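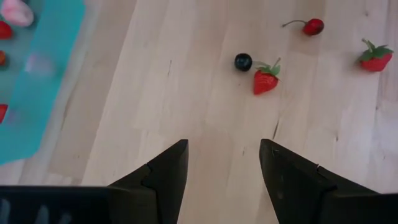 Opening (2 minutes)

Thank them for having us. Say up front that this is a talk about jobs on a packing floor, and that the hardware gets less time than people expect.

Davley packs mixed fruit for cafeterias and small grocers. Joltow is our sorting project with them. We practice at the Brisari workshop with small fruit on a wood table, then take what we learn to the line.

Ask for a show of hands: who has packed or sorted for a full shift?

What the packers told us

Before anything was built we collected 691 written comments from the floor. Read a couple aloud. The most common complaint was sore wrists. The next was being moved between stations without warning.

Very few people asked whether the machine would be faster. They asked who would be blamed when it dropped something. Pause there. It took us until June to give them a proper answer, and that was too long. 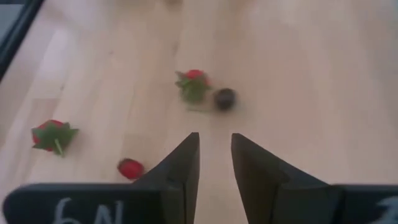 What changes on a shift

Each line used to have three packers. It now has two packers and a line minder. The minder clears jams, checks the trays and can stop the arms at any time without asking a supervisor. That last point is in the written agreement.

The minder job pays more, but it is also lonelier. People miss talking across the belt. We rotate the role every two hours now, and complaints have dropped.

Berries bruise easily, so soft fruit is still a hand job on the line. Say this clearly, as the press write-up got it wrong.
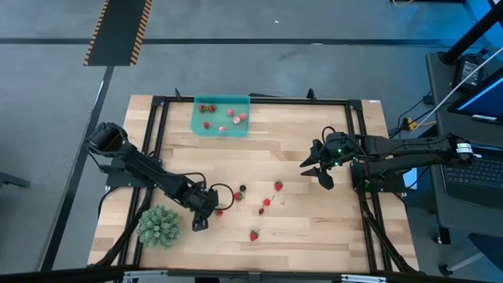
Training at Davley starts at a practice table before anyone goes near the belt. New minders spend their first morning on layout: where an arm can reach, where the cables run, where to stand. With two arms facing each other over one table, and fruit lying loose between them as well as in the tub, there is plenty to keep an eye on. The Gatchalian site skipped this morning to save time and had to bring it back.

Questions to expect

Were people laid off? No. Two left and were not replaced. Give the number plainly.

Who owns the stop records? The site does, and packers can read them.

Leave the contact sheet by the door.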